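April
Lutfa Karunaratne

Notes for session four: Sitting, standing and the working day

Welcome back, everyone, and thank you for the lovely pile of posture diaries. I read all 32 of them over a pot of tea, and I was so pleased to see how many of you noticed your own feet (usually the last thing anyone thinks of!).

Last time we talked about the chair. Today we go down a level, to the floor and what our legs do under a desk all day. Volker Rieger's chapter on the Hurkum office study is the main reading, and you'll want pages with the seating tables open beside you. He followed 48 clerks through a working month and asked them to write down each time they shifted their weight, crossed an ankle or got up. I find his diaries more useful than his charts, but do look at both.

A few things to hold on to from the chapter. Feet that rest flat take some of the load off the backs of the thighs. A seat set too high leaves the heels hanging, and people then hook their feet around the chair base or perch on the front edge. Flooring comes into it too, and Rieger spends a good while on carpet against hard floors and how each one lets a shoe slide or stay put. I'd like us to argue about that part, as I'm not fully persuaded.

For the practice, sit as you normally would for 30 minutes with some reading, then write down where your feet ended up. Please don't correct yourself while you do it. Wear whatever you wear to work, sneakers included, and make a note of the shoes and the floor. Bring your page next time and we'll compare it with the clerks' diaries, starting with the ones who sat nearest the door.

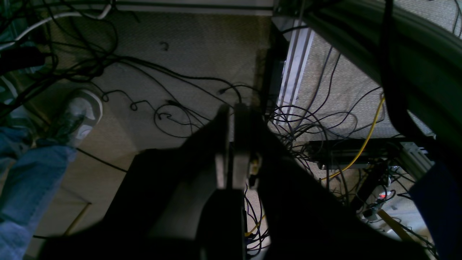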